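Filed under: Home & Laundry, Small Skeptic

THE SWEATER-FOLDING QUESTION, REVISITED

Every fall the same advice comes back around, and every fall I get mail asking if I've tried it. You lay the sweater on the bed, bring the sleeves across, fold it in thirds, and stand it up in the drawer like a file folder. The Koltley home course charges $118 to teach you this. A reader in Destholm paid it and sent me her notes, so I spent an evening with my winter knits and gave the method a fair shot.

I have doubts, and they start with the bed. The course insists on a "firm, flat, clear surface." Who has one? I have a bed with bedding on it. You push the comforter up toward the pillows, you get a patch of sheet to work on, and the sheet wrinkles as soon as you drag wool across it. The instructions also assume that a sleeve will lie where you put it. A long knit sleeve has its own ideas, and mine wanted to bow out in the middle.
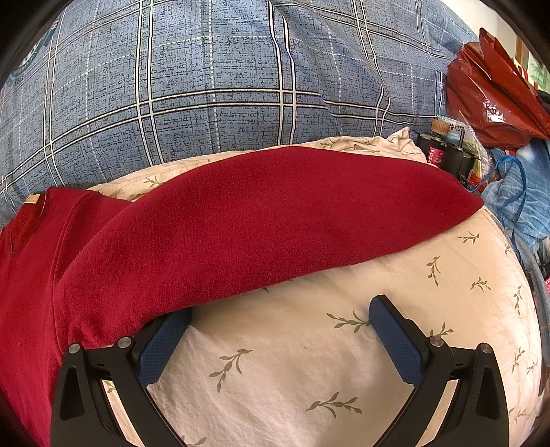

Red knit on the leaf-print sheet, sleeve out, blue plaid behind.

The second doubt is about lint. Koltley says to go over each piece with a fabric comb before folding, 13 strokes to a panel. I'd like to know where that number came from. A soft knit picks up specks from whatever it touches, and if you're folding it on a bed it's going to touch the bed. Shake it out at the door and get on with your life.

Third, the thirds. This works nicely on a boxy cotton pullover. On anything with shoulders and a bit of weight, the first fold leaves you with corners poking out on both sides and a thick roll in the middle, and the second fold makes it worse. I tried it face up and face down. Face down is better, I'll grant them that.
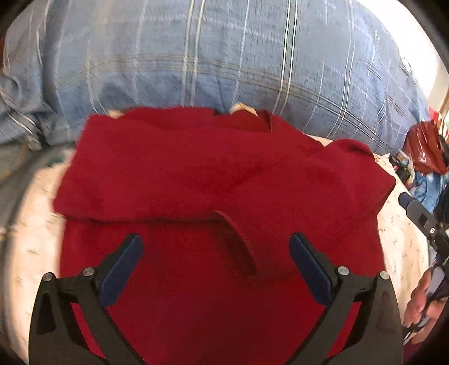 What I ended up doing is what my mother's generation did. Fold it in half down the front, lay both sleeves back across the body, then fold it once more from the hem. It goes in the drawer flat, heaviest on the bottom. You can't see every sweater at a glance, true. I own few enough that I can remember them.

The claim I trust least is the one about space. The sales page says you'll gain "up to 23 percent more drawer." Up to is doing a lot of work in that sentence. My drawer held the same pile either way, and the upright ones flopped over as soon as I took one out.

If you've got a deep drawer and thin knits, go ahead and try it, but use the free handout from the Taltanham library and keep your $118. Hanging is still a bad idea for anything heavy. I'll look at the Norðdahl cedar blocks in October, and yes, I'm skeptical of those too.

COMMENTS

woolgatherer: Face down has always been the trick. Didn't know people were charging for it.

plainhem: Disagree on standing them up. Works fine if the drawer is full. Half empty, they fall over.

Destholm reader: I'm the one who sent the notes. I still fold in thirds, mostly out of spite at this point.

drawer_three: Please do the cedar blocks. I bought a bag and can't smell a thing.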